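**Three days in Trokville: what would you skip?**

**zoi_manolakis**

Ok so I'm planning a trip that can't happen yet, because planning is the only part of travel I'm allowed right now, and I'm doing it properly. Three days in Trokville, me and my sister, whenever things open up. I've read the old threads and everybody says Castle Hill, the river walk, the Saturday market. Fine! But I want to hear what you'd leave out. We like walking, old shops and eating standing up. We do not like audio guides.

Also, is the ferry to Stodden worth a whole day or can it be a half?

**leonidask**

Skip the castle. I'll say it. You pay, you climb, you look at a room of spoons, you come down. The view from the cemetery wall on the north side is the same view and it's free.

Stodden is a whole day. The last boat back leaves earlier than you think and the good bakery is on the far side of the harbor.

**Olga Pacheco**

Leonidas, the spoons are the best part and I won't hear otherwise. There's one in there with a tiny bishop on the handle. I went twice.

Zoi, go early, before the tour buses, and do the walls first while your legs are fresh. It's 200 steps from the ticket booth to the top and there's one bench on the way up, usually with somebody's grandfather on it.

I'd skip the river walk past the second bridge. It turns into the back of a supermarket.

**savvas_b**

I was there in February for nine days, just before everything shut, and I'd disagree with both of you a little. The castle is ok. Stodden is a half day unless you swim, and you won't be swimming unless you go in July. I took the first boat, had coffee, walked to the lighthouse and back, had more coffee, and was on the ferry again by two.

What I would not skip is the Aranda arcade, behind the old post office. It doesn't look like much from the street (half of it is key cutting and phone cases) but if you keep going there's a man who repairs umbrellas, a shop selling only buttons, and a little import grocery where I spent far too much on cookies and tea. I stayed in a rented room up the hill and ate most of my dinners out of that grocery. 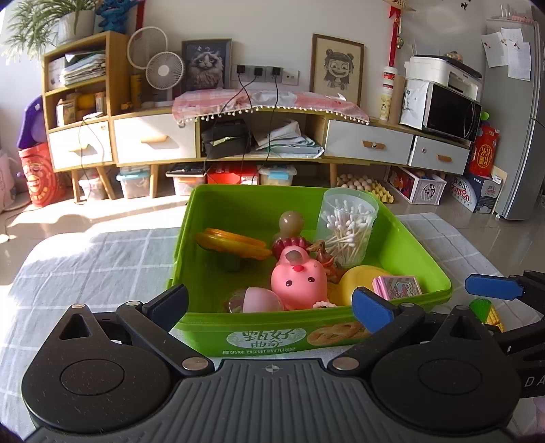 *Coconut milk flavour, says the label.*

The grocery closes for lunch and opens again whenever the owner feels like it. Try after four.

**zoi_manolakis**

A shop selling only buttons!! Ok, the arcade is on the list, in pen. My sister sews, so I may lose her in there for an afternoon and go look at spoons by myself.

Still split on Stodden. How bad is the ferry if you get seasick?

**leonidask**

Nine days and you gave Stodden a morning. Savvas. You didn't even get to the chapel.

It's flat water nearly the whole way, Zoi. Sit at the back, outside, on the left.

**savvas_b**

I saw the chapel from the lighthouse! It was small and white. I feel I got the idea.

**achilleas_d**

Can I put in a word about where to sleep, because it makes or breaks three days there. The lower town is pretty and it is LOUD. Scooters until one, then the garbage truck, then the bells. We paid extra for a balcony and kept the door shut the entire time. Go up the hill like Savvas did. You'll curse the climb but you'll sleep.

Also the Skeltusent pass, the one they push at you in the station. It only pays off if you do the castle, both museums and the ferry, and from this thread it sounds like you're doing one of those.

**Olga Pacheco**

Agree on the pass, disagree on the lower town. I liked the bells. Ask for a room facing the courtyard and the scooters aren't a problem.

**zoi_manolakis**

Ok, current plan: day one castle early (spoons), then the arcade after four. Day two the whole day in Stodden, sorry Savvas, my sister wants the bakery. Day three is empty. No pass. Room up the hill if we can find one with a kettle.

Anything for day three that isn't a museum?

**leonidask**

Cemetery wall. Bring a sandwich.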